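Hi all, Rieger's half-year numbers are up and I finally read them over lunch. 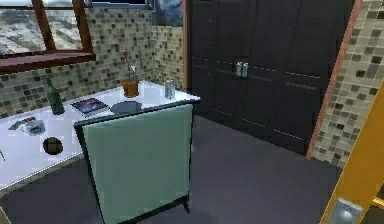

*Green chair, white table*

On 12 October, Gunther Hinrichs wrote:

> Did Rieger make money or not? The Bollulard sale muddies everything.

Not quite, Gunther! Take the sale out and they lost 254 per share-plan member (I own 30 shares, so ouch). Prolton did better, I think. Anyone going to the Prerkthorpe meeting?

Rok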